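Keeping the clinic list

I spent most of May reading about tuberculosis treatment, mainly because my job changed. For years I had done the appointments book at a small health centre, and then the person who followed up the TB patients moved on and the work came to my desk. I am not a nurse. I make phone calls, keep a list and chase test results. I thought I would write down what I have learned, as I couldn't find much by people doing the same sort of work.

The treatment for ordinary TB takes months. Most people know that much. What I hadn't understood was how early most of them start to feel well. The cough eases, the sweats stop, they put a bit of weight back on, and they still have a long run of tablets ahead of them. It is in that stretch that people drift off the list. They aren't being careless. They have gone back to work, the clinic opens at nine and so does the job, and a bus there and back takes up a morning.

We cover two areas, the Hester estate and the streets behind the old Bennani warehouse, and they behave quite differently. On Hester nearly everybody has a phone that works and a neighbour who will pass on a message. Behind Bennani the numbers change all the time. I will ring one that was fine a fortnight ago and get a stranger. I now ask for two numbers at the first visit and check both of them at each visit after that. It feels like nagging but it has made more difference than anything else I've tried.

The list itself lives in a program called Lillano. It is old and slow and I have got fond of it. Every patient has a line with the start date, the drugs, the date of the next sputum test and a box for notes. When I took over there were 508 lines, going back years, and a good many belonged to people who had finished treatment or moved away and had never been closed off. Sorting those out took me weeks of afternoons. I would open a line, find the paper file, look for the last result and then decide, with the nurse, whether it should read completed, transferred or lost.

I don't care for the word lost. It covers someone who moved in with a sister in another town and carried on with treatment there, and it covers someone who stopped taking the tablets and is ill again. In the figures they look the same. Almost 400 of the lines could be closed properly once I had the paper in front of me, which tells you how much of the problem was filing.

The other thing I had to learn was side effects, or at least enough to know when to put the phone down and fetch a nurse. One of the drugs turns urine orange, and people are frightened by it if they haven't been warned. That one is harmless. Yellow eyes, blurred sight or tingling feet are another matter and I don't discuss those, I pass them straight on. I have a card taped to the desk with the ones to pass on written in capitals.

Then there is food. Some of the tablets go down better on an empty stomach, and some people can't face them that way and are sick. The nurse would sooner they took them with a little food than not at all. So a fair amount of my talk on the phone is about breakfast. Several patients have told me they take theirs at the kitchen table straight after getting up, with the box kept next to the spoons where they can't miss it. I pass that on to new people now. 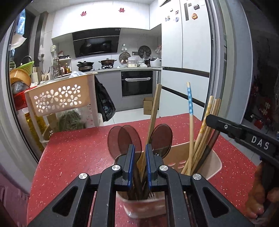 The ones who manage best tend to have tied the tablets to something they do anyway. Alarms on phones work for a while and then get switched off without a thought. Shift workers have it hardest, as there is no fixed morning to hang it on. With them I go through the rota over the phone and we pick a time for each kind of shift, and I write it in the notes box so that whoever rings next knows what was agreed.

I went to a training day run by Ullico, who do the lab transport for us and a few other centres. Much of it was about packing samples, but there was a good hour on why results come back late. Ours were often late for a dull reason – the van came before the morning samples had been labelled. We asked for a later pick-up and got one. Results still take their time, but the ones that used to sit overnight in the fridge now go the same day.

The preventive side is next. People who live with a patient are meant to be checked and, in some cases, offered tablets themselves, and our record on that is poor. It is hard to ask somebody who feels perfectly well to come in, and harder still when it is a whole household. I have started asking who else lives at the address during the first call, and I've added a column to Lillano for it. So far the column is mostly blank. I'll write again when I have filled in a bit more of it.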